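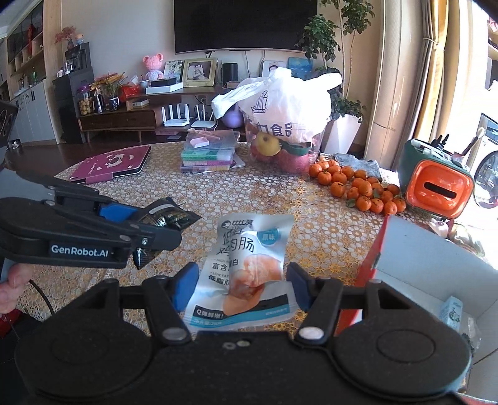
Snack packet on the table, printed "LOW FAT".

Skerbridge Civic Forum > Council and Assembly matters > The boundary vote and the coalition agreement

Posted by Noémie Rey, 7.40 pm, June
14 replies, 2 shares

Members will be aware that the Kastport group withdrew its threat to leave the coalition shortly before the boundary vote. The group leader had stated on three occasions that his members would resign their posts if the Wimow ward was divided. The ward has now been divided and no member has resigned.

I should be grateful for views on whether the coalition agreement still has any force. Clause nine requires both parties to consult before any change to ward boundaries. I have read the published minutes and can find no record that such consultation took place.

Reply from harbour_ward, 7.58 pm

I would question the premise. Clause nine speaks of consultation and says nothing of consent. The Kastport group was sent the draft map in the spring and chose to make no written response. A party which declines to answer a letter cannot later complain that it was not asked.

Reply from T_Aldous, 8.11 pm

With respect to the previous poster, the draft sent in the spring was a different map. It kept Wimow whole and moved the line at the northern end only. The version put to the vote placed 1,064 electors in the new eastern ward, and that figure appears in no earlier paper. I have both documents before me.

Reply from harbour_ward, 8.20 pm

I accept the point about the figure. I do not accept that it amounts to a different map. Drafts are amended, and the covering letter said so.

Reply from oldmarketstreet, 8.34 pm

May I raise the matter of the public petition. It carried 300 signatures when it was handed in at the council offices, and the clerk's report allowed 143 of them. The remainder were set aside on the ground that the signatories lived outside the ward. Several of my neighbours were among those set aside, and their homes are on the Wimow side of the canal and have been for as long as I have lived here. I have written to the clerk and have received an acknowledgement but no answer.

Reply from Noémie Rey, 8.49 pm

I thank oldmarketstreet for this. Was the list checked against the current register or the previous one? The canal properties were entered under Skerbridge South until the last revision.

Reply from oldmarketstreet, 8.55 pm

The report does not say. I shall ask.

Reply from quorate, 9.06 pm

I regret that this discussion treats the Kastport group as the injured party. Its leader announced a walkout, obtained a review chaired by Hofstetter, and returned to his seat. The review has no power to alter the vote and will report after the recess. If he believed the agreement had been broken, the proper course was to give notice under it.

Reply from T_Aldous, 9.15 pm

Notice would have brought down the budget as well. I do not think it unreasonable that he weighed one against the other. The Hofstetter review may at least establish who approved the second map, and when.

Reply from quorate, 9.22 pm

Then he should have said so at the time. Residents were told that the matter was one of principle.

Reply from harbour_ward, 9.31 pm

I am content to await the review, although I do not expect it to support the claim made at the head of this thread.

Reply from Noémie Rey, 9.44 pm

I made no claim beyond what is in the minutes. I shall post the clerk's reply here if oldmarketstreet is willing to share it.

Showing latest 12 posts in this thread

Contact the moderators | © Skerbridge Civic Forum | Back to top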